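Packing the Doughnuts: Eftychia Antoniadis on Foil Trays, Small Tables and Saturday Orders

22/12/2019

Eftychia Antoniadis started selling ring doughnuts from her kitchen in Basbridge four years ago. She now fries for two coffee shops and a farm stand, and in October she moved the packing out of the kitchen altogether.

"I was frying and boxing on the same counter," she says. "There was flour on the lids. I didn't like handing that to people."

The new packing space has a hard floor that can be mopped in a few minutes. Antoniadis wanted a small table for it and had to argue the point with her business partner, Kosmas Papadakis, who had picked out a steel bench twice the length.

"If you give me a long bench I will put things on it," she says. "Tape, receipts, my coffee. On a small white table I can see every crumb, and there's room for the tray I'm working on and that's it."

Papadakis came around. "I still think we'll need the bench by summer," he says. "But she was right about the crumbs."

The trays are plain aluminum foil. Antoniadis tried paper boxes first, 88 of them, and stopped when the grease came through the bottoms. Foil holds the grease and costs less, but it has its own problems.

"It bends if you look at it," she says. "You pick it up by one corner and the whole side folds. I tell everybody to use two hands and hold it under the rim. If it gets creased I don't mind, as long as it sits flat and the lid will crimp down."

She packs one ring at a time and never stacks them while they are warm. The worst week so far was a school order of 281, when she ran short of trays and Papadakis had to drive to Worimcombe for more. 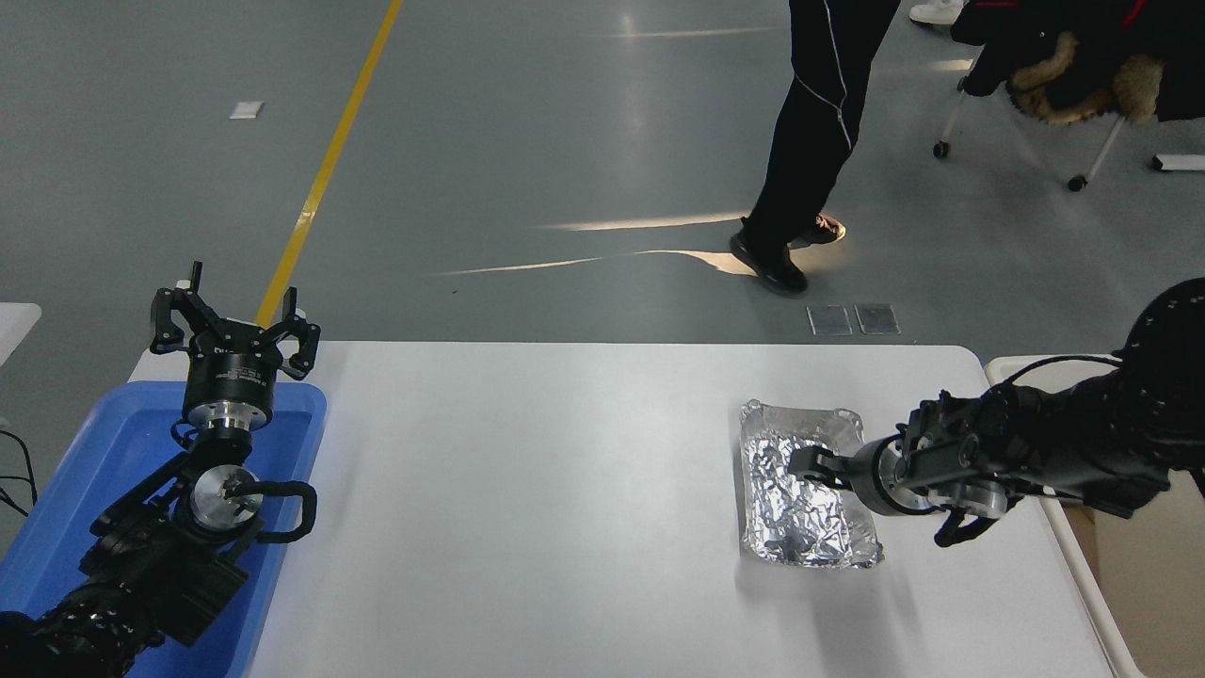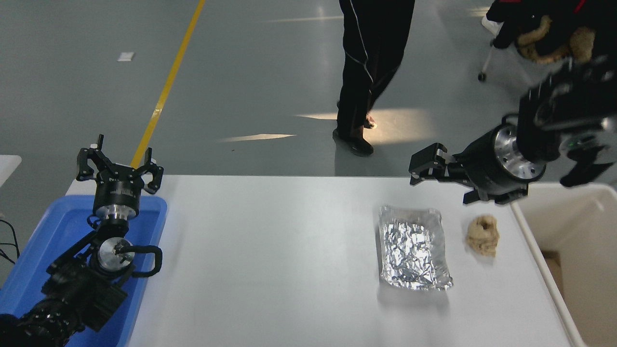

Antoniadis lets the rings cool for 40 minutes before they go near foil. Any sooner, she says, and the steam turns the crust soft under the lid.

"People ask why mine are lumpy," she says. "It's the potato in the dough. My aunt made them that way. I could roll them smoother, but then they'd be somebody else's doughnuts."

She has been asked about adding a glazed version and is not in a hurry. Glaze sticks to foil, and she would have to line each tray. Papadakis has been pricing parchment anyway – he has a sheet of numbers he would like her to read after the holidays.

Orders for New Year's close on Friday at noon. Pickup is at the side door.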